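Lock sorting at Clokunside: the two-arm bench

Clokunside takes in used padlocks, matches them with their keys, and sends them out again to lockers, allotments and boat stores. The matching used to be done by hand at one long table. Part of it now goes through a bench with two robot arms, set up in June. There are 11 people in the workshop, the same as before the arms came in. These pictures are from the bench.

Yellow padlock in the right gripper, shackle open. An orange one lies further back with its key in, next to a small brass one.

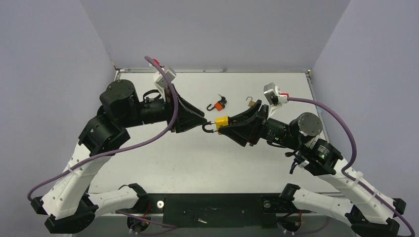 Orange padlock between the two grippers, with keys and a brass padlock on the table. 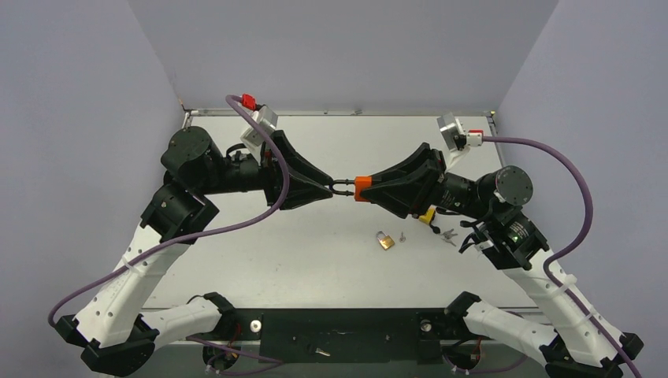 Bạch, on the early shift, wrote to us that the padlocks were never the hard part of the job. The hard part was the wrists, after a whole morning of turning small keys, and the arms have taken some of that away. The same note says the bench has brought a different sort of tiredness, from watching a screen and waiting to be needed, and asks for the two jobs to be swapped at the tea break instead of at the end of the shift. We have started doing this.

Other changes so far:

A tray of 78 padlocks is now split before it reaches the bench. Stiff and rusted ones stay with the hand sorters, who also get anything with a combination dial.

Training for the bench takes 2 mornings. Everyone on the early shift has done it, and the late shift will follow.

Hand sorters used to stand for most of the day. The hand table has been lowered and has stools.

Pay grades are the same for the bench and the hand table. Several people asked about this before the arms were switched on.

The next gallery will cover the packing room at Arville.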